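Otis Mbeki
Some notes on the fault we had Saturday on the two-arm cell. Writing it down while I still have it straight.

The right arm stopped mid-reach with the gripper closed and wouldn't take a release command. Controller said joint limit. The joint was nowhere near its limit.
14 likes · 2 reposts

First thing I did was the wrong thing. I cleared the fault and resumed. It moved a little, then stopped again with the same code. If you get a limit error that makes no sense, don't clear it until you've saved the log.

Log number was 1,887 if anyone at Huditz wants to look it up. Ramasamy has the full dump.

Same table, same cloth, both arms up:

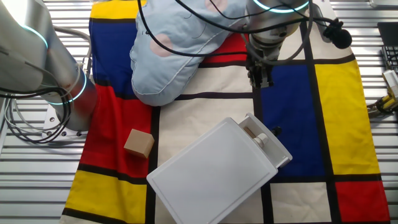
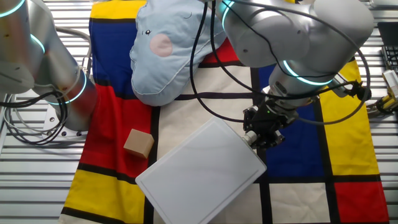
We'd been blaming the Skirard driver update from July. Rolled it back, ran 10 cycles, got the fault on 2 of them. So the driver is off the list.
9 likes

What changed the result was cable slack. With the loop pulled toward the wrist, the encoder reading jumped whenever the last joint turned. With the loop tied back to the upper arm, no jump. We tried it both ways twice.
21 likes · 3 reposts

I don't think it's a broken wire. More likely the connector seat — it looks fine and it clicks, but you can rock it with a fingertip. New one is on order from Fisano.

The part that bothers me is the stop itself. A bad encoder reading should drop the arm into a protective stop and keep it there until someone resets it at the cabinet. Ours let me resume from the keyboard. That setting is changed now.

Until the connector is in, the right arm runs at reduced speed and people keep their hands off the table while it's powered. Left arm is unaffected.

Will add to this once the part arrives.
17 likes · 6 replies

More from Otis Mbeki
Tie-down points for wrist cables
Reading a Skirard fault log
Gripper won't open after power loss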